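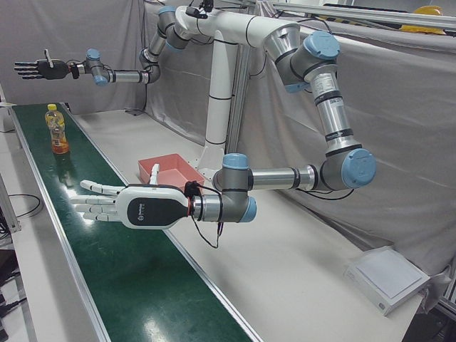

Doesn't a green belt drive you nuts after a while, a reader wrote under my May post, and wouldn't plain gray have been easier to live with? Fair question! I had the same worry when the belt came out of its wrapping, and for a day or two I did walk in and think of pool tables. Now I'd pick it again. Small pale things stand out on it, which is what you want from a belt, and with so much white in the room it's nice to have one long strip of real color.

Welcome to the Greltumgate room. I've been promising this page forever and kept putting it off (first the floor, then the lights, then I just forgot). If you followed the posts from the old place in Clumley, you know how we used to do things, with two folding tables shoved together and a gap down the middle that ate every small part we ever owned. I do not miss that gap.

The tabletop. White, runs along the belt, wipes down with a damp cloth. I wanted a darker one and got outvoted, and yes, okay, I've come around. Pencil marks come off it, tape gum mostly does too. Coffee is the one thing I'd get to quickly.

The pink tray on the table. It was supposed to be temporary, picked up on the way in one morning when we'd run out of anything to put things in. I have since bought proper matching trays in a very tasteful white and I can never find them, white on white, so guess which one gets used.

A few of you asked how long the belt order took. We went through Tandow, and it was 6 weeks from the deposit to the truck, with another five days of the thing sitting in the hallway while we argued over which wall it should face. The order number was 401, which I can recite in my sleep after all those phone calls. The crate wouldn't go around the corner by the stairs. We took it apart in the hallway and carried it in by the armful, and there's still a scuff on the door trim I keep meaning to paint.
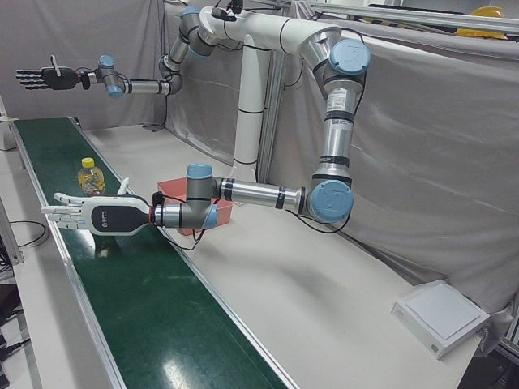
Once it was in, the part I'd been dreading was getting it level, and that went fine, but the curtains took me a whole weekend! They're plain gray fabric and I hemmed them myself. The first pair came out too short (measure with the rail up, not from where you think the rail will be) and went back to being yardage. I chose gray so there'd be something quiet behind all that white, and I like how they soften the room. Painted wall would have been less work, I know, I know.

The rails on the belt, white and aluminum, are my favorite bit and I can't really tell you why. They get fingerprints like you wouldn't believe. I keep a cloth from Menon in my back pocket and go over them at the end of the day.

Cost, for everyone who emailed: the curtains, the lights and the paint came to $1,053 together. The belt is a separate number and I'm not ready to talk about it.

Still on the list are a shelf for the cloths, a better spot for the broom, and that door trim. Somebody also suggested a second tray in a different color so the pink one has company, and I'm thinking yellow.

Page last updated 18 July 2026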